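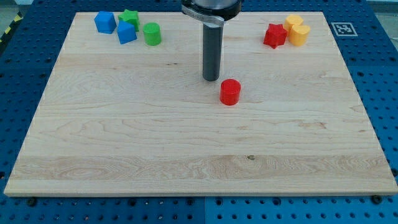

Oil, water and the maple board

2025-11-18

I replaced the finish on my kitchen boards last winter and have been keeping notes since. Most of what follows concerns hard maple, which has fine, closed pores and takes up oil slowly. Walnut behaves differently and I have less to say on it.

Mineral oil does not cure. It sits in the outer fibers and leaves again a little with each wash. Two thin coats a day apart did more for me than a single heavy one, which stayed tacky on the surface and picked up lint. Warm the oil in a water bath first if the room is cold.

The wax I use is the Prellness paste, bought at the hardware store in Drornton. It is beeswax and mineral oil, and the proportions are not printed on the tin. It buffs out well but leaves a faint haze if applied before the oil has soaked in. I now wait overnight.

Washing

Wet both faces, even if only one was used. A board that is wet on one side swells on that side and cups. Mine moved almost 2 mm across the width after a few weeks of careless rinsing, measured with a straightedge and feeler gauges. It came back most of the way after I stood it on edge to dry - flat on the counter is the worst place for it.

Grain raising

New boards go fuzzy after the first few washes. Wipe the surface with a damp cloth, let it dry, and sand with 220 grit along the grain. I did this twice before oiling and the surface has stayed smooth. Knots sand more slowly than the wood next to them, so use a hard block or you will end up with a bump.

Still open

I have a sample of the Trerkaseck hardwax finish and have not tried it on anything that touches food. The data sheet gives a long cure time and I want to let a test piece sit until December before cutting on it. Weights before and after a soak will go in the same spreadsheet as the oil results.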